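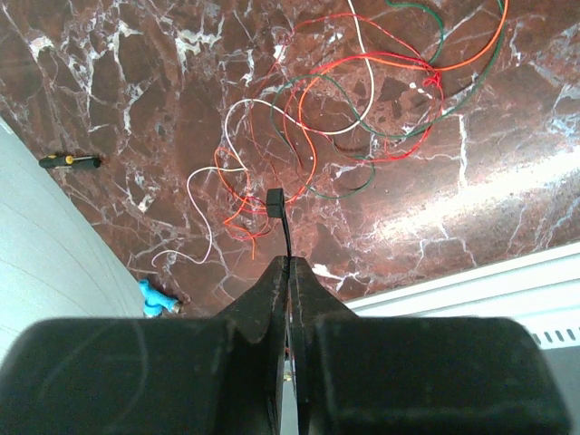 Pramcombe Red Marble Worktop

Item group: Worktops and bench tops
Maker: Hiebert
Finish: Polished

Pramcombe Red is a polished natural marble in reddish brown, maroon and dusky pink. Thin white and pale gray veins run all through it, with a faint blue cast in places. Some areas have thick, branching veins and bright white patches. Other areas are quieter, with fine lines only. No two tops are the same, and the stone you get will differ from any sample or photo.

We sell it for kitchen counters, hall tables, washstands and hobby benches. Natalie Wainwright picks the slabs for our Gudport yard and can set one aside while you check your measurements. If you need more than one top for the same room, say so when you order and she will try to match them from the same block.

Surface

The polish reflects light strongly. Under a bare bulb or a window you will get a long streak of glare, and small parts such as screws, pins and wire ends can be hard to see in it. For bench use we suggest a shaded lamp set to one side. A plain cutting mat or a sheet of card also helps and protects the polish.

Fine lines in the surface are normal for this stone. Run a fingernail across one if you are unsure. A vein feels flat. A chip or an open crack has an edge, and you should report it before the top is installed.

Edges and cutouts

Eased edge is standard. A rounded edge is available to order. Cutouts for sinks, taps or cable grommets are made at the yard and are not offered on site. Send a drawing with every cutout measured from the front left corner.

Care

Wipe with a damp cloth and a little dish soap, then dry with a soft towel. Don't use vinegar, lemon juice or bathroom descaler, as acid dulls the polish. Use a mat under hot pans and soldering irons. Reseal every 2 years in a kitchen. Lift tools and metal boxes instead of sliding them.

Delivery

Allow some 6 weeks from the day we receive your final drawing. Tops travel on edge in a timber crate, and 2 people are needed to carry one indoors. The last delivery run before the winter break leaves Gudport on 19th December.

For offcuts and small pieces, ask for Dennis Hulme at the yard. Offcuts are sold as they are and can't be returned.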